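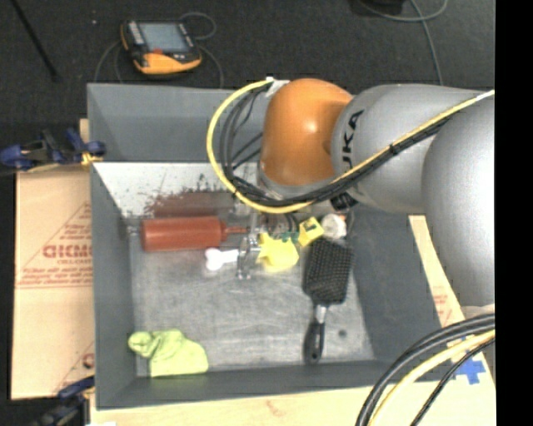
Osvaldo Messina wrote: The bottles should never go in lying down. If the nozzle is the narrow kind, it will weep no matter how hard you screw it on, and then you are washing everything else in the bin.

Ticket 1503
Product: Indholm mixed goods bin, large, gray
Opened by: Samuele Parisi
Opened: 6 May 2022
Status: Closed

Problem as reported
Sticky film on the floor of the bin. Small items come out tacky and pick up lint. The paddle brush is the worst because the film gets in between the bristles and dries there. We wiped the bin down twice and the film came back both times.

Contents at time of report
Mixed household and pet items, no dividers. Among them a reddish-brown bottle with a narrow nozzle, a white bone-shaped piece, a soft yellow item with points on it, a yellow block, and a black paddle hairbrush. The bottle was on its side. Other small things come and go.

Reply from Wimik support
Thank you for the report. Please check whether the bin itself is giving off the film. Empty it completely, wash with warm water and dish soap, rinse, dry, and leave it empty overnight. If the floor is clean in the morning, the bin is fine and something in it is leaking.

Samuele Parisi
Done. Clean in the morning. Ran a dry paper towel over the floor and along the walls, nothing came off. So it is something we put in.

Reply from Wimik support
Put the items back a few at a time, on white paper, bottles last. Leave each group for a few hours.

Samuele Parisi
First group was the brush, the block and the bone-shaped piece. Paper stayed clean. Second group was the soft items. The yellow one left a faint mark, but I had not washed it, so that was probably old residue. Washed it in the sink, let it dry on a rack, tried again, no mark.
Last was the bottle, on its side. Mark under the nozzle by the afternoon, size of a coin. Same bottle standing up in a cup — no mark.

Reply from Wimik support
That matches what Osvaldo said. Two options. Keep the bottle upright in a holder fixed to the wall of the bin, or empty it and rinse it before it goes in. Tightening the cap further is not advised, the thread can strip.

Samuele Parisi
We need it loose in the bin with the rest, so a holder is no good. Emptied and rinsed it, left it open to dry, capped it. Back in on its side, fresh paper under it. Clean the next day and the day after.

Cleaning notes for whoever gets this bin next
Brush: pull the hair out first, then soak the head in warm soapy water and work an old toothbrush between the rows. Dry it bristles down on a towel. Do not leave it soaking, water gets in behind the pad.
Soft items: hand wash, squeeze, dry all the way before they go back.
Hard pieces: damp cloth is enough.
Bin: dish soap only. The Derport spray leaves a film of its own — see ticket 1260 from December.

Closed by Samuele Parisi. Will reopen if the paper shows a mark.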